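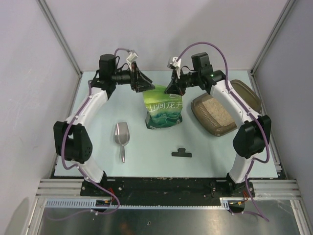

Bag opening and fill, two arms – June, Zallberg cell

Purpose

Find out whether the handover point between "open bag" and "scoop" should be decided by a timer or by the state of the bag. Up to now Greco has run the two stages back to back on a fixed delay. It works on stiff pouches and fails on soft ones. Today's block uses the state check on every trial.

Setup

Same cell and same table as the last block. Both arms home to the inward pose with the grippers near the back centre of the table, over the bag. Items out for the task: green tea bag, metal scoop, black T-shaped clip, two trays with the tan granules in the nearer one. Scoop lies left of the bag with the handle toward the front. Clip is forward of the bag and a bit right. Trays stay on the right.

The tray with the granules sits tilted. I left it that way for the whole block. Levelling it between trials would change the depth at the near side and I'd rather have one consistent bad angle than a mix.

Table surface is the pale blue-green one. The green of the bag is close enough to it that the old colour threshold mask loses the upper part of the bag. Greco doesn't use that mask for control but the Plustent labelling tool still does for its first guess, so expect to fix outlines by hand when going through the episodes. The landscape print lower down is fine.

Task as scripted in the Plastora task file:

1. Left gripper takes the near lip of the bag, right gripper takes the far lip.
2. Pull apart until the opening estimate passes threshold.
3. Right releases and withdraws. Left holds.
4. Right takes the scoop across the front of the bag, loads from the tray, and empties into the bag.
5. Right puts the scoop down on the left side.
6. Both close the lip. Right fetches the clip and presses it on.

Step 4 has the right arm reaching across to the left for the scoop. Yes, it would be easier with the scoop on the right. The layout was fixed when the demonstrations were recorded and I don't want to touch it until this comparison is done.

Method

Policy is the Greco checkpoint trained on 1,000 teleoperated episodes, no change to weights. The only thing added is the gate between steps 2 and 3. The gate takes the opening width from the lip keypoints and the change in gripper motor current over a short window. It passes when width is above threshold and the current has stopped climbing. If it doesn't pass before the timeout, both grippers release, back off and try again, twice at most.

The current term is there for the case where the lips look open from one side but the film is still stuck further down. Width alone passed a lot of these in the dry runs. The bag would then close up as soon as the right gripper let go, and the scoop would come down on a shut bag.

Ran 90 trials in one sitting. Bag position was jittered by hand between trials inside the taped template, template removed before each start. Orientation kept with the printed front facing the front of the table. Bag resealed and squared up by hand each time. Bags replaced when the lip got a permanent crease.

Success means: granules in the bag, bag upright at the end, clip on and holding when the bag is lifted by hand. Spill on the table doesn't count against a trial unless the bag has nothing in it. That's a loose rule but it matches the earlier blocks.

Result

63 successes, so 70 per cent. The fixed-delay version on the same type of bag was well under half, though the earlier block was shorter and used a different batch of bags. I wouldn't put the two in one table without a note.

Where it failed, most frequent first:

Clip. Largest group by a clear margin. The clip is small, black and flat on the table, and the approach is from above with the fingers nearly vertical. The usual fault is that the fingers close on one side of the crossbar and the clip spins away. Once it has turned more than a quarter turn the policy doesn't recover, it goes back to the original spot and closes on nothing. Hardly any demonstrations contain a rotated clip, so no surprise there.

Bag tips during scoop approach. The left gripper keeps hold of the lip but the base slides. Worse when the bag starts near the back of the template. The right wrist comes in low and brushes the top edge. Adding height to the approach would fix it at the cost of more spill.

Scoop pickup. The bowl faces the back of the table, so the handle is what the gripper gets. It's thin. If the grip is off centre the scoop rolls in the fingers when the bowl meets the granules. Several of these still counted as successes with a half load.

Gate timeout. Only a few. In each the two layers of the lip were being held together by one gripper, so no amount of pulling was going to open it. The retry got out of it in some other trials. Here it picked the same spot both times.

No failure in the block was of the old kind, where the scoop comes down on a closed bag. That was the question being asked, so the gate does what it was put in for.

Notes on the gate

Threshold is in millimetres of lip opening at the keypoints and was tuned on the dry runs only. Did not touch it during the block.

Median wait at the gate was shorter than the old fixed delay. The tail is longer. Overall time per trial came out slightly worse because of the retries. If cycle time matters to anyone later, the place to look is the back-off move, which returns both arms all the way to home. A partial back-off would do.

The current signal is noisier on the left arm than the right. Swapped the filter constants over for a few runs after the block and the noise stayed with the arm. Could be the motor, could be the cable. The purple cable on the left side loops down past the base and hangs below the front of the table, and I can get a small step in the reading by pushing on it. Not conclusive. The right one has a high arc above the wrist and does not do this when pushed in the same way.

Put strain relief on the left before the next block and repeat the static current log. Don't change filter constants at the same time.

Things that went wrong outside the trials

Right arm dropped off the bus once between trials. Came back after a power cycle, wrist light green, no fault code stored. Logged it. Trial numbering in Plustent skips by one at that point because an empty episode was created and then deleted. The count above is right, the file names are not continuous.

Granules under the front strip near the right base plate. Vacuumed at the end. Keep them away from the small wire bundle there – brush toward the front first, then vacuum.

Collision margin between the two grippers at home is smaller than I'd like. They didn't touch in the block. The planner treats them as simple boxes and the connectors on top of the grippers are outside those boxes. Someone should update the model before anybody tries a faster home move. I have put a speed cap in the Plastora config in the meantime, and it will print a warning at start-up. The warning is expected.

What the number does and doesn't cover

One bag type, one layout, one checkpoint. The granules are coarse and pour easily. Leaf tea would bridge in the scoop and I'd expect the load step to be a different problem. The bag print reads as Longjing, as far as I can make out the characters, but none of this was done with leaf.

The gate also benefits from the bag being fairly stiff at the base. It stands up without help at the start. With a bag that has to be held up from the beginning, the width estimate is going to include the whole bag leaning, and the threshold will mean something else.

I would also like a second person to score the clip condition. "Holding when lifted" was judged by me on the spot. A couple were marginal, with the clip on but crooked, and I passed them. They have the tag clip_marginal so they can be pulled out and rescored.

Next

Strain relief, left arm, then static current log.

Record extra demonstrations with the clip rotated, full circle, and with one failed grasp before the good one. Clip stage only, starting from a filled bag. Keep these in a separate Plustent collection until we decide on the mixing ratio.

Try gate with retry at a shifted lip position, so that the second attempt is not a copy of the first. Shift direction to come from the keypoint with the lower confidence.

Rerun the fixed delay on this batch of bags, same number of trials, same template. Needed before any comparison goes in the write-up.

Leave the tray tilt alone until the rerun is finished. Note is taped to the cell door.

Config used today is saved in the Zallberg folder under gate_v2. The dry-run logs are in the same place but the first batch has the wrong unit on lip width (pixels, labelled mm). Don't average across them.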